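Small Squares, Sorted

The supply room at the Kusuvgate clinic is two doors down from the front desk, and until last June most of the staff avoided it. Dressings came in by the carton and were stacked wherever there was a gap. If you needed a gauze pad you felt around behind the tape and the gloves until you found one.

Dragica Stoyanova took over the room when she moved to days. She asked for no new shelving. She bought open plastic bins in two colors and gave each color a job. Red is for stock that has come out of the carton. Blue is for whatever has been picked for a kit. A pad moves from red to blue and does not go back.

Gauze gets a red bin of its own, a shallow one, with the pads lying flat on the floor of it and not piled up. Mixed supplies go in another red bin in front. The blue one stays open within reach.

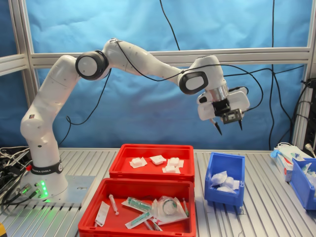

Two colors would never be enough at Drindbridge, according to Boris Kolev, where the wound kits alone come in four sizes and people on the late shift grab whichever bin is closest. He would put a printed label on every bin and forget about color.

Stoyanova has heard this before. She did try labels, and they peeled off the first time the bins were wiped down. Color survives cleaning. She does keep a typed list on the wall above the counter, with the contents of each kit in the order they should be packed: gauze first, then tape, then the rest.

Gauze goes first because it is the item most often short. The pads are light and they cling to each other, and a person in a hurry will pick up two and pack them as one. Her rule is one pad at a time, over the open bin, so a dropped one lands where it was going anyway.

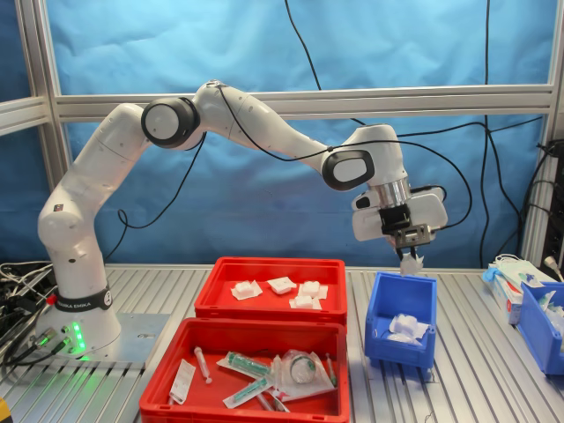 It is slow for the first few kits and then it is not slow at all. The clinic packed 398 kits in the first month on the new system and 579 in the second, with the same people and the same counter. Returns for missing items fell to 2.

The bins cost less than a carton of dressings. Stoyanova washes them when they are empty, dries them upside down on a rack, and stacks the spares under the sink - red on the left, blue on the right. Her next project is the cabinet with the elastic bandages, which has 126 rolls in it and no order of any kind.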